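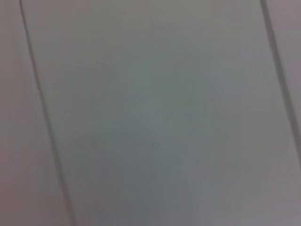
Wrist camera view, workshop bench test. Photo: Dronham Review

Shopping for a wrist camera, I have learned, is largely a matter of staring at gray. Two dark seams on the slant, a broad panel between them with a hint of green, a strip of dusty pink down the left side. Hang it in a gallery and someone would ask the price.

I spent most of May with two wrist cameras, two grippers and one patient arm, trying to decide which combination deserved the money. The Grollitow is the cheap one. The Wikuvero costs a good deal more and arrives in a case with a foam cutout for a screwdriver that isn't included. Both are small color cameras meant to ride just behind the fingers and tell the arm what it's about to grab.

At a sensible distance, both do fine. I ran 48 picks with each, using the same tray of pegs and bottle caps, and I'd have trouble telling you which camera was on duty by watching the arm. The trouble starts on the way down. A wrist camera gets its best view when the arm is nowhere near the job and its worst one at the moment of contact, much like a manager.

So I began to care about what's left in the picture at close range. Blur wipes out grain and print. Compression turns a smooth panel into faint blocks. Color drifts, so that a surface goes greenish in the middle and mauve toward the side, and a controller that trusts color will start having opinions about that. What survives is edges, if you're lucky enough to have one.

The controller was a Nechyporuk, a squat box with a fan that can be heard from the hallway. It has an edge-following mode that takes a seam between two panels and uses it to keep the arm lined up. Given two seams running nearly parallel, it's content. Given one, it holds its line but loses confidence about how far along the line it is, and says so with a small amber light and no further comment. 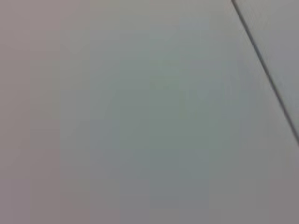

One seam and a prayer

With a single dark line up in the corner and a pale wedge beyond it, there isn't much to steer by. I tried this kind of approach 20 times per camera. The Wikuvero gave the controller a usable edge on most of them. The Grollitow managed about as often once I turned its compression down, a setting kept three menus deep under "Network."

The grippers were easier to separate. The two-finger parallel model is dull and closes where you tell it to. The three-finger one is a lovely thing to watch and takes up so much room that I had to remount the camera on a longer bracket, which then wobbled. I stiffened the bracket with a hose clamp. The manual does not mention hose clamps.

Would I pay for the Wikuvero? For a bench like mine, no. I'd buy the Grollitow and the two-finger gripper, slow the last stretch of every approach, and put the savings toward a quieter fan. If your work involves small print at close range, neither will read it for you, and you should budget for a second camera mounted well back from the action.

Comments (3)

benchrat: Slowing the last stretch fixed half my problems too. The other half were the bracket.

M. in Shipping: Three menus deep! Thank you. I've been blaming the cable since spring.

oldservo: You could have taped a striped ruler to the panel and saved yourself a month.

More from the Workshop

Five cable chains, one survivor
Is a used arm with 4,000 hours on it still a bargain?
Suction cups and the art of letting go

Home Features Reviews Workshop Subscribe Back to top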